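# Open day at the Plakon paper mill

August 13, 2020. Notes for those in the print group who couldn't make the trip.

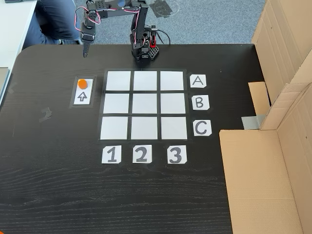 ## Getting there and signing in

We left at 5 and reached the mill a little before the gates opened. Parking is on the gravel lot behind the Mistano warehouse, and the walk from there is uphill. Sign-in was outside under a tent. Masks on the whole time, groups of 18, one guide each. Ours was Nafula Wanyama, who has worked the wet end for most of her career and knew every valve on it.

## The tour

The pulp side comes first. Bales go into a tank the size of a garage and get beaten with water until the mix looks like thin oatmeal. It is loud, and the smell stays in your clothes. Neema Langat asked about cotton content. They run a cotton blend only in January, when the regular orders drop off.

The paper machine is 193 feet long. You walk beside it on a raised steel walkway, and the dryer section is hot enough that most of us moved through quickly. Sheet breaks happen a few times per shift. We saw one, and the crew had it threaded again in 4 minutes.

After that, the cutting room and the warehouse. Not much to report except that the offcuts are sold by the pound at the front desk, cash only. Macarena Orellana bought two boxes of the heavy cream stock and will split them with anyone who asks.

## Lunch and the way back

Lunch was sandwiches from Villanueva, a bakery down the road. Get the egg one.

The mill takes group bookings by phone. Suryani Tarigan has the number and is keeping a list of names for the next visit.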